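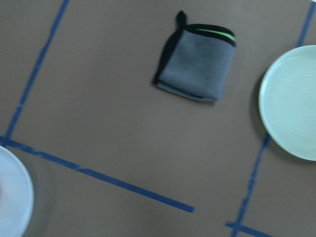 The Mended Teapots of the Pestley Collection

When the Pestley Collection reopened its ceramics gallery in May, the case nearest the entrance held no perfect pieces. Every pot in it had been broken at least once and put back into use by a repairer whose name is lost. For a museum that had long turned its mended objects to the wall, the choice marked a change in policy.

The collection holds 288 teapots, most of them English stoneware and creamware of the eighteenth century. Sigita Adomaitis, the keeper of ceramics, began a survey of their condition shortly after her appointment. Old catalog entries gave little help. A typical line read "spout restored," with no mention of the metal used, the method, or the likely date.

The survey identified 16 teapots with replacement spouts in silver, tin, or pewter. Others had riveted bodies, wicker handles, or lids borrowed from a different pot. One globular creamware teapot, bought from the Codmont sale, carries three kinds of repair, probably made over several decades. Its handle is bound with cane, its foot is riveted, and its knob has been replaced with a turned wooden bead.

"The rivets tell us that a household valued this pot enough to pay for it twice," Adomaitis writes in the gallery guide. "We had been treating that as damage."

Riveting was a skilled trade. The repairer drilled shallow holes on either side of a break, taking care not to pass through the wall, and fitted a wire staple that gripped the pieces as it was sprung into place. A well-made joint needed no glue and would hold hot liquid. Plaster or a similar filler was sometimes worked into the holes to seal them.
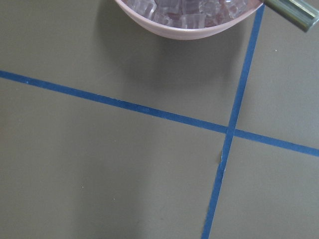
Reading the Metal

Replacement spouts are harder to date than rivets. Few carry marks, and a plain tin spout changed little in form over a century. The museum has compared its examples with a ledger from the Flirkance workshop, which lists around 1300 repairs to household china, with the price charged for each. Spouts appear often, usually entered by length and metal.

The Siliņa bequest, received last year, added 5 more mended pieces, among them a black basalt teapot with a silver collar at the lip. These will join the display once cleaning is complete. The museum's conservators now leave old repairs in place unless they threaten the object, and each new catalog entry describes the repair as fully as the glaze.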